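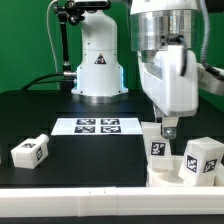

Rokeya Gunawardena asked that this come before anything else in the file: the recordings were made in front of an audience, the person at the controls stopped to answer questions, and anyone who wants clean, evenly paced demonstrations should look for another set.

Petari Open Day Recordings
README and data card

Summary

Petari is a set of 261 recorded episodes from the December open day at the Randov workshop in Lellar. In each episode a robot arm with a two-finger gripper handles white blocks on a black table. The blocks carry square printed markers on their faces. The arm was driven by a person in every episode. No part of the set shows a robot working from a trained model.

The set is small. It was collected during a public demonstration and the main goal of the day was to show visitors how this kind of work is done. We are sharing it with the schools and clubs that came, and with anyone else who has a use for it.

What happened on the day

The doors opened at 10 in the morning. There were three demonstration sessions, each 45 minutes long, with a break between them for questions and for putting the table back in order. Visitors stood behind a rope on the window side of the room. A screen on the wall showed the workspace camera and the wrist camera next to each other, a few seconds behind the real arm. The delay confused people in the first session, so before the second session Rajitha Chowdhury explained it at the start.

Each session followed the same plan. First the operator picked up a block, held it over the table and set it down again, slowly. Then came the main task, which was placing blocks upright in the white fixture on the right side of the table. After that, visitors could ask for something. Most asked for a block to be laid down and stood up again, and that is harder than it looks on the screen. The requests are in the set too, under their own task name.

In the third session a few visitors drove the arm themselves, with the operator's hand on the stop button. Those episodes are not in this release. We did not ask for permission in writing at the time and did not want to chase it later.

Contents

episodes/ holds one folder for each episode. A folder has:

workspace video, from the fixed camera
wrist video, from the small camera near the gripper
joint positions and gripper opening, with time stamps
a notes file, often empty

tags/ holds the list of marker IDs and which block each one belongs to.

calibration/ holds the camera settings and the pose of the marker sheet on the table.

splits/ holds a suggested division into training and test episodes. It was made by session. The third session is the test part. Use your own if you like.

Task names

pick_and_hold: lift a block, hold it, put it back
place_in_fixture: stand a block in the white fixture
stand_up: start with a block lying on its side, end with it upright
request: anything a visitor asked for that does not fit the other names

An episode has one task name only. If the operator started one task and changed to another, the name is the one the episode ended with. The notes file normally says so, but there are places where it does not.

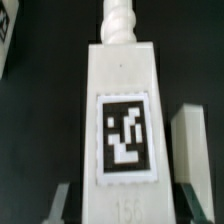

1354 words

Blocks and markers

The blocks are white plastic and come in several shapes. Some are plain rectangular pieces. One has a short round neck at one end. One is tapered, with a twisted column on top, a raised wavy border around its marker and the number 156 below it in low relief. The number is easy to miss on video. It is the part number in our drawings and has nothing to do with the ID of the marker above it. At least one school group mixed up the two when they tried to match the video to the tag list, so please read tags/ before you start.

The markers are there so that software can work out where a block is and which way it is turned. A detector finds the black square, reads the pattern of cells inside, and uses the corners to get the pose. This works well when the camera sees the marker from the front. It gets worse at steep angles, and it fails when a finger covers a corner.

The wrist camera is close to its subject and the picture is a little soft. Marker edges blur, mostly when the arm is moving. We tried sharpening the video before detection. It found more markers and also more wrong ones. The video in this release has not been sharpened.

The sheet with four markers lies flat on the table and is used as the reference for the whole workspace. It was taped down before the first session. Someone checked it at each break. It moved once, between the second and third sessions, and there is a separate calibration file for the third session for that reason. If your poses look shifted to one side in that session, you are loading the wrong file.

How the episodes were recorded

The operator drove the arm with a hand controller and watched the table directly, not the screen. Recording was started and stopped with a foot pedal. The software is Kimaro, our own recorder, version as given in each episode folder. Kimaro writes the video and the joint data to separate files and lines them up by time stamp afterward.

Episodes start when the pedal is pressed. In many of them the arm does nothing at first. The operator was talking. We thought about trimming these parts and left them in, since they may be of use to people who want examples of a still arm. If you don't want them, the script trim_idle in the tools folder cuts any stretch at the start or end in which no joint moves.

Sound was not recorded.

Who drove the arm

Rajitha Chowdhury drove the arm in the first and third sessions. Rokeya Gunawardena drove it in the second. The two work differently. Rajitha comes down on a block from straight above. Rokeya tends to come in from the side and then turn the gripper, and her episodes are longer. The operator is given in the notes as RC or RG. 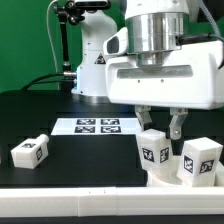
Figure 3. Workspace camera: gripper over the upright blocks, marker sheet at center, one block on its side at left.

Camera views

The workspace camera did not move during the day. It looks across the table toward the green backdrop, with the long white rail along the front. The gripper enters from above and often hides part of what it is doing, most of all when it is working at the fixture. For those moments the wrist video is usually the better one to look at, up to the point where the fingers close.

The base of the other arm can be seen behind the marker sheet. Its joint data is not part of the release. If you are cropping the video for training, you can cut the upper left part without losing much of the block handling.

Light came from the ceiling panels and stayed on all day. The flange at the top of the gripper is shiny and picks up reflections, and a simple background filter will have trouble with it.

Known problems

The wrist video and joint data drift apart in long episodes. The drift is small and we have not corrected it.

In a few stand_up episodes the block slips and the operator tries again. These are kept as a single episode. Whether you count them as a success is up to you. There is no success label in this release. We started adding one and the two of us did not agree often enough for it to be worth having.

Blocks leaning in the fixture are common. For place_in_fixture, the operator was told to let go when the block would stay by itself, leaning or straight.

The name request covers too many different things to be useful as one class. Read the notes for each of those episodes.

Some notes files have typing mistakes. They were written during the breaks.

Uses

Good for: trying out marker detectors on real video, practice with lining up two cameras, class projects, testing a loader before moving to a bigger set.

Not good for: training a policy from nothing, comparing operators, or measuring how fast a person can do these tasks. The pace was set by the audience.

Privacy

The rope was outside the view of both cameras. We went through every episode after the open day to check, and no visitor's face is in the videos. If you find something we missed, write to the address in the contact file and give the episode folder name. We will take the episode down first and look at it afterward.

Getting the files

The set can be downloaded from the Randov page under open days. Schools that came to Lellar can also ask for a drive by mail. Please send it back when you are done so the next school can have it. Requests that arrive after Monday noon go out the following week.

To check that a copy is complete, run check_files from the top folder. It prints the name of any missing file and nothing else. No output means the copy is fine.

Changes

Second release: added the calibration file for the third session, corrected two marker IDs in tags/, removed the visitor-driven episodes.

First release: shared with the schools only. Please delete it if you still have a copy.

Questions about the recordings go to Rokeya Gunawardena. Questions about Kimaro or the scripts go to Rajitha Chowdhury.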